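Taped sorting grid

A taped sorting grid is a temporary layout made by sticking strips of low-tack tape to a covered table so that the surface is divided into cells. It is used in museum stores, archives, workshops, kitchens and classrooms wherever small items have to be set out, compared, counted or kept apart for a short time. The grid is usually laid over paper, which protects the table and can be lifted away with the tape when the work is finished.

The arrangement is also known as a tape grid, a layout sheet or, in some local collections, a laying-out table. It differs from a sorting tray in having no raised sides, and from a printed mat in being made to suit the job in hand.

Materials

The base is most often a plain paper of medium weight. Brown wrapping paper is common because it is cheap, comes in long rolls and has a dull surface that does not throw back light. White paper shows dust and small fragments more clearly, but pale items such as bone buttons and shell are harder to see against it. Some collections keep both and choose between them according to the material being sorted.

The lines are made with masking tape or painter's tape. Painter's tape is generally preferred for work lasting more than a day, as its adhesive is weaker and comes away from paper with less tearing. Blue is the usual colour in Britain, although green and yellow tapes are also sold. A coloured tape stands out against brown paper and is unlikely to be mistaken for part of an object. Parcel tape and cloth tape are not suitable, as they lift the surface of the paper and may leave a residue on items that touch them.

Layout

Grids are normally set out by eye or with a long rule. Strips running the length of the table are laid first and pressed down from the centre, and the cross strips are then added over them. Slight waviness is usual in strips laid by hand and does not affect the use of the grid, provided that each cell is clearly closed off from the next.

The number and size of the cells depend on the objects. Coins, buttons and seeds are sorted in small cells, while tools, shoes and folded textiles need larger ones. A table of ordinary width will take two or three rows. Partial cells at the ends of the rows are often left without a label and used for packing material, pencils or items awaiting a decision.

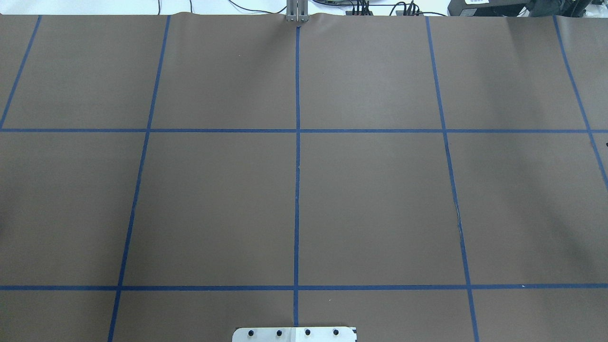 Blue painter's tape laid in a grid over matte brown paper.

The paper is cut longer than the table where possible and fixed underneath. Where it is only laid on top, the edges may rise or wrinkle, and weights are sometimes placed at the corners. Small ripples outside the grid are generally left alone.

Labelling

Cells may be identified by letters along one side and numbers along the other, or by a short written name. Labels are commonly written on the tape itself in soft pencil or on slips of card placed inside the cell. Ink is avoided in archives and museum stores. When a grid is to be used by several people, a drawing of the layout is kept beside the table, and any change to the grid is entered on the drawing at the same time.

Many users leave at least one cell empty at the start of a session. Objects that do not fit any existing group are placed there and considered together at the end.

Use in collections

The method has been adopted by several small museums for work on mixed donations. At the Trustedcombe Museum, it was used during the listing of the Morris bequest, a household collection of 3,791 items received in 39 boxes. The contents of each box were set out on a taped table, grouped by material and then by function, and recorded before being packed again. The work began in January and was directed by Llinos Mathias, then keeper of domestic collections. Her handling notes for the project recommend that no cell should hold more objects than can be recorded in a single sitting, and that a grid should be replaced whenever the paper becomes marked.

The same notes describe 190 items which could not be placed in any group during the first listing. Most were parts of larger objects, among them handles, lids, hinges and the feet of small boxes. They were later laid out again on a grid with larger cells, so that possible matches could be placed side by side.

At Graltlow, the parish archive uses a simpler form of the grid for sorting loose papers and photographs. The cells are named by decade, and the tape is kept well clear of the documents by a second sheet of paper cut to fit inside each cell.

Domestic and classroom use

In the home, taped grids are used for sorting screws and fixings, laying out the parts of flat-packed furniture and setting out jigsaw pieces by colour or edge. Cooks use them when dividing baked goods or dry ingredients for several households, in which case the food is placed in dishes or on clean paper and kept off the tape.

In primary schools, the grid serves as a large chart on which pupils place leaves, stones or shapes according to their features. The lines can be moved during a lesson, allowing two groups to be joined or one to be divided.

Removal and storage

Tape is removed slowly, with the strip folded back on itself and pulled at a low angle. If the paper is to be discarded, both are rolled up together after the table has been checked for small items. Grids intended for further use are rolled loosely with the tape facing outwards and stored upright. Long storage is not advised, as the adhesive hardens with age and the strips begin to lift at the ends.

See also

Herkitz tray
Object handling
Packing materials
Sorting table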